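Siham El Ouafi spent two seasons as a judge on the cooking competition Rivwood before her contract was not renewed in February. She has said little about it since. We met on 11 May 2022 at her apartment, and she talked for most of an afternoon about the show, the judging table and what she wants to do next.

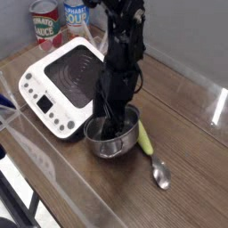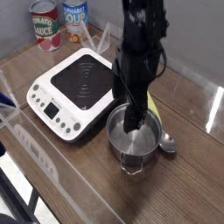
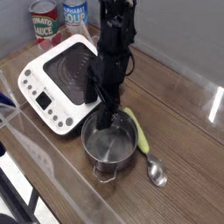
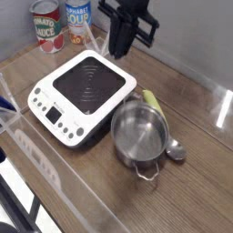 El Ouafi learned she was out by phone. The call came from a producer at Todix, the company that makes Rivwood, and by her account it was over quickly. "She thanked me, she said the show was going in a new direction, and she asked if I could return my parking pass," El Ouafi says. She had already blocked out the summer for the third season. The show's setup was always modest, she says, and viewers liked that. Contestants in the first round had to make do with a portable induction cooktop and one small stainless steel pot like the one in the photos, and she thinks those early rounds were the best television the show made. The later ones, with the large studio kitchen and the celebrity guests, felt to her like every other program in that slot.

She was hired after the casting team saw her on a regional morning show, where she had a short segment on soups. There were 292 people on the list for the judging job, she was told later. "I didn't have an agent. My cousin read the contract for me, and he does tax law."

The first season went well. The second was harder. A new head of production came in, the shooting days got longer, and El Ouafi began to object to how contestants' remarks were being cut together. In one episode a woman from the semifinal appeared to insult another contestant's dessert. El Ouafi was standing next to her during filming and says the remark was about an oven.

"I wrote an email about it. A polite one. I asked if they would put it right before it aired," she says. "They aired it the way it was. After that I wasn't invited to the planning meetings."

Does she think the email cost her the job? She takes some time with the question. "I can't prove that. I also talked too long when I gave my scores, and they told me so more than once. I'm sure the editors were tired of me."

Todix did not answer questions about her departure. In a short written reply, the company said that "changes to the panel are a normal part of any long-running series" and that it wished her well.

Fans noticed before the announcement. When the promotional picture for season three went out without her, a viewer started a petition to bring her back, and it had 2329 signatures when it closed. El Ouafi did not sign it or share it. She did read the comments, all of them, over two evenings. "Some were from people who couldn't stand me and signed anyway because they liked the new judge even less. I didn't think that was fair to her. She hadn't been on screen yet."

The new judge is Hala Ait Ali, who won the first season. The two have stayed in touch. Ait Ali called her the night before the news came out – she wanted El Ouafi to hear it from her – and they have had dinner twice since.

"I told her to take it. Of course I did," El Ouafi says. "She's a better cook than I am, and she knows what it's like on the other side of the table. I gave her one piece of advice, which was to bring her own shoes. The floor in that studio is concrete."

Asked whether she will watch, she says she will probably see the first episode and then decide.

For now she is working on a show of her own. It is called Fultutora and it will run online, in short episodes, with home cooks who have never been on camera. The production company Van Hecke is paying for the first six. There will be no scores and no eliminations. She rented a room for the tryouts and expected a handful of applications. She got 3000.

"I've read maybe a third of them," she says. "A lot of people send a photo of their kitchen, even though we didn't ask for that. I like those. I've started answering them first."

Filming is due to begin once the first group of cooks has been chosen. She is still looking for a director, and she would prefer one who has not worked on a competition show.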